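Is the Kallusis arm kit a sane first purchase for kitchen tasks?

Rongrong Wan
I've been wanting to get into robot manipulation for ages and I keep coming back to the Kallusis kit! It's 392 for the arm and gripper, or 298 without the wrist camera. I'd like to try dishes and small stuff on a real counter. Has anyone here lived with one? How bad is the setup?

Dirk Kuipers
Get the camera. You'll want it later anyway.

Mieke Smits
Oh, I love mine – I've had it for 8 months and it still makes me grin. The setup took me 3 evenings, most of that on calibration (the manual skips a step, so look for the Hosham thread on this site, it's all in there). Start with bowls. A rim gives the fingers something to go for, and a small bowl is light enough that a bad grasp won't strain anything. Plates are harder, flat ones especially, so leave those for your second week.

Leave slack in the cables, too! I had mine too tight at first and the wrist kept faulting on big turns.
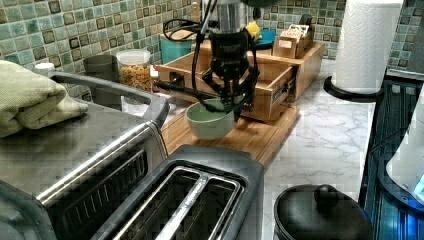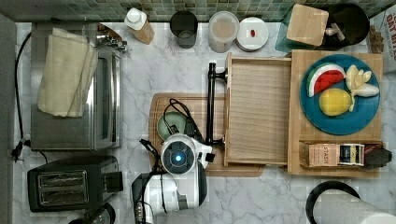

As for software, the bundled one is fine for teaching positions by hand. I switched to Justetent in July and like it a lot more, mainly for the replay view. If you do skip the camera to save money, check first that you can add it later – my seller couldn't tell me.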